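From: Renato Troncoso
To: shared-space working list
Date: February 2018
Subject: Re: Floor line and reach rules for hand demos, draft 2

Myrto Deligiannis wrote:

> I've read draft 2 and I can live with most of it. My trouble is with
> section 4. As written, a person may not have a hand inside the arm's reach
> while the arm is powered. That is clean and easy to check, but I don't
> believe any of us works that way when a hand is being taught to pick
> things out of a rack or a box. Someone is always standing there handing
> it items or fixing the placement. If we publish a rule that every member
> breaks by ten in the morning, the rest of the document goes in the
> drawer with it.
>
> Can somebody who runs these sessions say what the rule should be?
>
> Also, the line on the floor. Is it there for the visitors or for the
> operator? Draft 2 uses the same word for both.
>
> Myrto

Myrto, all,

I run these sessions, so I'll try. I agree with you on section 4. The first version came from the Warklow site rules, which were written for a fenced cell with a heavy arm and a door switch. You can't carry that over to a table with an arm on one side and a person on the other and expect it to hold.

What I'd put in its place is three states, and the sheet at the table says which one you are in.

State A, arm live. The program or the remote operator may move it at any time. Nobody's hands go past the near edge of the rack or box.

State B, arm held. Drives on, speed limit at the lowest setting, one named person on the stop button who is doing nothing else. A second person may reach in to place or take an item. Fingers stay off the hand itself.

State C, arm off. Anything goes, including work on the hand.

Most of our time is spent going back and forth between A and B. The trouble comes when people move from B to A without saying so. I want a spoken call and a spoken answer, both ways, every time. Sotiris Pappas thinks a lamp would do the job better. I don't mind a lamp as well, but people look at the item they are holding and don't look up at lamps. 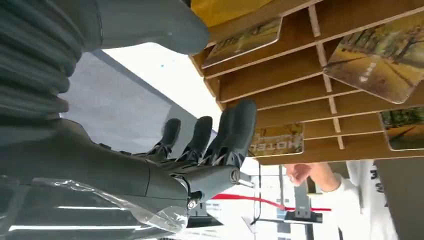
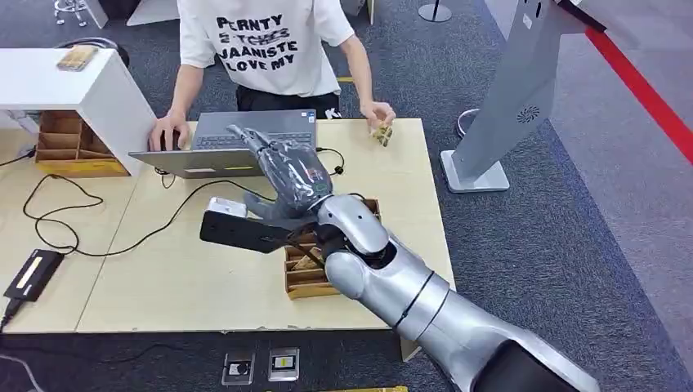
Rack and table setups, same place.

On the one-person problem. In draft 2 the operator, the person at the laptop and the person handing over items are three roles, and it never says whether they can be the same body. I would write it down plainly: whoever has a hand on the keyboard is not the one reaching in. If you need to type, both hands come back to your side of the table first. It slows things down a little. At Purnel we logged 751 handovers under that rule before the end of last year and the lost time was small enough that we stopped measuring it.

I'd like these in section 5 as well, which for now only talks about the arm:

Cables. Power and data leads should not lie in loops on the table where the arm works. Tape them or run them off the back. A finger joint will hook a loose lead sooner or later, and then the laptop goes with it.

Covers. If the hand or wrist has film or wrap on it, check the edges at every change from C to B. Loose wrap gets into the joints. It also hides screws, so take it off for the weekly check.

Sleeves. Short, or rolled and pinned. No lanyards, no rings.

Small items. Light boxes and cards only in state B. Anything with a sharp edge or any real weight waits for state C.

Now the floor line. It is for visitors, and I'd use "floor line" for that and nothing else. It should be set from the full reach of the arm plus a step, measured from the base, and measured again if the base is moved. Ours was out by quite a bit after a move and it was Thoa Huỳnh who caught it with a tape measure. For the operator's side I'd say "table edge" and leave it there. Two words for two things.

Rafail Moschos asked off list if we should give a figure for the speed limit in state B. I would rather not in this draft. Barredo and Rarnetti use different arms, and a number that is slow for one is brisk for the other. Say "lowest setting the controller offers" and ask each site to write its own value on the sheet. If we collect those for a few months we will have something to argue from.

One thing I haven't solved is the remote operator. If the person moving the arm is in another room, the spoken call has to go over a headset, and headsets drop out. My current rule is that no answer means state C, so someone walks over and turns it off. It's clumsy. If anyone has a better one that has been used for more than a week, please send it with the details — what equipment, how many people, what went wrong.

Small corrections to draft 2 while I'm here. Page 13, the second paragraph repeats the first. The drawing of the stop button shows it on the far side of the table from the person named to press it. And "robot" is used for the arm in some places and for the arm plus base in others. I'd go with arm, hand and base throughout.

I can write up sections 4 and 5 along these lines if there are no objections by the next call. Myrto, tell me if you'd prefer to hold the pen on section 4 yourself.

Renato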